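Pouch and Sachet Packing Trial, Plestatthorpe
Progress report no. 3 to the Mittal Fund
Prepared by Sunita Garg
10/19/22

Summary

The second stage of the trial is complete at Plestatthorpe and half complete at Fellthorpe. Spending is within the agreed budget. One milestone, the shelf guide for parcel packers, has moved to January.

Work done in this period

Intake records now separate flexible pouches from cartons and tins. The Plestatthorpe store logged 3171 food items over the period. Pouches were entered by height, by whether they stand unaided and by the language of the label. Items over 500 g were placed on the lower shelf and left out of the standing test.

The standing test uses a flat table with no side support. Each pouch is set upright, left for 30 seconds and then moved by its sides to the packing position. Tall pouches with a soft upper half crease when held at the sides, and packers have been asked to take them lower down where the contents give some stiffness.
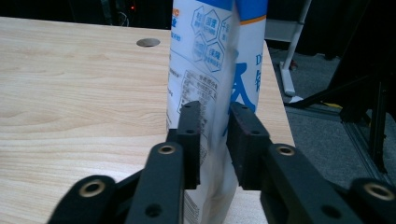

Labelling remains the slowest part of intake. Packs printed mainly in Chinese are put to one side until the nutrition table and ingredients have been read by someone who knows the language, and a short English slip is then attached. The slip goes on the back if there is space there. It must not cover the nutrition table, the date or the barcode. Fellthorpe had been fixing slips across the top seal, where they tore on opening; this was corrected at the last site visit.

Parcel layout

Layout B, with pouches upright along the long side of the crate and tins at the ends, has replaced layout A at both sites. The Winik crates ordered in the first stage are deep enough for all but the tallest pouches. Dividers are still needed for part-filled crates.

Spending

Of the 2000 allowed for crates and dividers, the crate invoice has been paid and the divider invoice is awaited. No transfer between headings is requested.

Next period

Finish the standing test at Fellthorpe. Issue the shelf guide. Agree wording for the English slip with both sites, including the line on storage after opening.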